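The second printing of my mobility handbook arrived in May, and I have been going through it with a pencil since. There are 46 routines in it, the same number as before, but four have been rewritten and the breathing notes have moved from the back of the book to the start of each chapter.

The main change is to the hip section. In the first printing I gave hold times in seconds. Helju Kütt, who teaches from the book in her evening class, pointed out that people watch the clock and stop breathing. The new text gives holds in breaths, usually five, with a maximum of eight. Anyone working from the old copy can divide the seconds by six and round down.

The order of the standing routines has also changed. Lateral work now comes before twists. I had it the other way round for years out of habit, and the hamstrings were never ready for it.

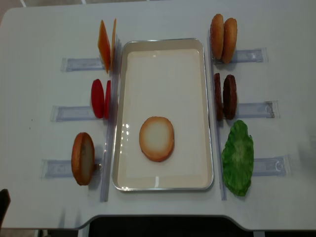

Routine 31 still has an error. The caption says left foot forward and the drawing shows the right. Murray Rutherford found it on the first day, which is irritating as three of us had read the proofs. Follow the caption. Zotinetti, who print the book, will correct the plate if there is a third run.

Several readers have asked whether the routines can be joined into a longer session. They can, with limits. Two from the same chapter is fine. Two floor routines back to back will take most people over forty minutes, and the second is generally done badly. I would put a standing one between them and drop the warm-up from whatever comes last.

Paper is slightly heavier this time, 100 gsm, and the binding opens flatter on the floor. The old one needed a block on each side to stay open at the seated pages. The cover marks more easily, though.

I have started on the companion volume for shoulders and neck. Arūnas Lapiņa is drawing it. So far we have the first chapter and an argument over whether to include headstands. My current draft leaves them out.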